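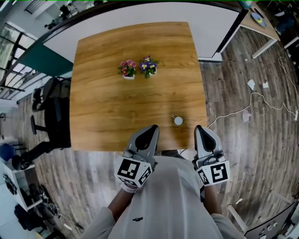

Two pots of flowers, two grippers, one table. Pansy-like flowers on the left, violas on the right.

So the grippers finally close the way I want them to, and I've been grinning at everybody in the shop since November. If you read my last post you'll remember I was stuck on the fingers. They'd squeeze fine on anything hard and then slide right off anything with a slope to it, and a little plant pot is nothing but slope. I went through 6 versions of the finger pads before I got one I'd put near a living thing.

The short version for anyone just showing up: I'm building a pair of handheld grippers, one for each hand, with a marker cube on top of each one so the software can work out where my hands are and which way they're pointed. I move stuff around with them, the positions get logged, and later on the arm at my house (which I've named Vomier, don't ask) gets to try the same moves. I do the carrying part at Ristamero, our shared workshop, because my garage has terrible light and the cubes hate terrible light.

The cubes were the fun part! I printed them in plain white and stuck the black patterns on the faces by hand, and of course the first set had one face rotated a quarter turn. The tracker thought my left wrist was on sideways. I spent a whole evening hunting through my code for that one before Danica Jelínek walked by, picked up the gripper, looked at it for maybe ten seconds and said, "Is this one supposed to be upside down?" I peeled it off and went home.

I also learned to keep the faces matte. My first stickers were glossy, and every time I tilted toward the windows the pattern washed out and the tracking jumped. Plain paper labels fixed most of it. I'd like to paint the patterns on eventually, but I have the steadiness of a washing machine, so it might be labels forever.

Weight is the other thing I keep going back and forth on. Each gripper comes in at 290 grams with the cube on, and that feels like nothing when you pick it up off the bench. Hold two of them out in front of you for half an hour and your shoulders will have opinions. The straps at the wrist help a lot - before I added those I was death-gripping the handles and my recordings were all shaky. I'd still love to drop some weight out of the finger section, and I have a sketch for a hollow version that I'll probably ruin a couple of times first.

Why flowers? Well, I'd been practicing on blocks, and I got so good at blocks that I was kidding myself. Flowers flop around. The leaves hang over the rim right where the fingers want to go, so you have to come in low and commit. They also sit in tiny pots that tip if you set them down crooked. I've done 106 takes of moving those two around the table and I can tell you that the set-down is way harder than the pick-up. My hands want to let go early. I now count a beat in my head before I open the fingers, and the takes look much cleaner.

My software is a mess that I call Sodex, and it's sort of holding together. It lines up the two hands and throws out any stretch where it loses a cube for too long. I lose the right one more than the left and I haven't figured out why yet. My guess is I turn that wrist inward without noticing. If anybody has a trick for this besides "put more markers on it," please leave a comment, I'm all ears.

Next up is the hollow finger, then a better way to route the cable, then a try with the real arm. I'm going to start Vomier on an empty pot. Maybe two empty pots.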